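Home News Business Community Events Contact

Niravby wallpaper works to reopen its print room for short runs

September 16, 2019

The Hartono wallpaper works in Niravby will start taking small orders again next month, ending a break that began in April when its print room was closed for repairs to the floor and drains.

The company said the reopened room will handle runs as short as 4 rolls. Until now the smallest order it accepted was 18 rolls, which put its papers out of reach for most people decorating a single bedroom or hallway.

Hartono has made wall coverings on the Warkerach road for most of its history and sells mainly to hotels and furniture stores. Its catalog lists 243 patterns. Many of the older ones have been out of print for years, and the company said it gets regular letters from homeowners trying to match a damaged strip or finish a room started by a previous owner.

Under the new arrangement, customers can ask for any pattern in the catalog, including the discontinued ones. Orders will be grouped by background color and printed in batches, so delivery times will vary. The company expects most people to wait a few weeks. Prices for short runs will be higher per roll than for standard orders, and a full list will be posted at the factory shop before the first batch goes to press.

Repairs to the building took longer than planned. Workers found that a drain under the old drying area had collapsed, and 2,244 square feet of flooring had to be taken up and relaid. Printing for large customers was moved to a rented unit in Jillora during the work and will return to Niravby in stages.

No jobs were lost during the closure. The company said it plans to train current staff on the short-run line before deciding whether to hire.

Winter designs are expected to be among the first requests. Birds, bare branches and pine cones have sold steadily in the area, both as full-room papers and as single rolls for lining alcoves and shelves.

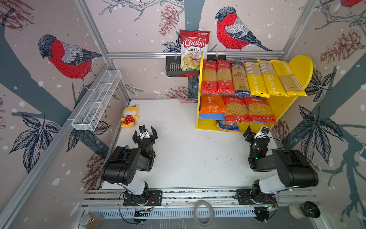 One Niravby reader wrote to say that the change was welcome but that batch printing could still be a problem for anyone matching an old wall, as two batches of the same pattern often come out in slightly different shades. The reader asked whether customers would be able to see a sample first.

Hartono said cut samples will be available at the factory shop for a small charge, which will be taken off the price of the order. Customers who cannot visit may mail in a piece of their existing paper for comparison. The pieces will be returned with the sample.

Order forms can be picked up at the shop and at the Niravby public library.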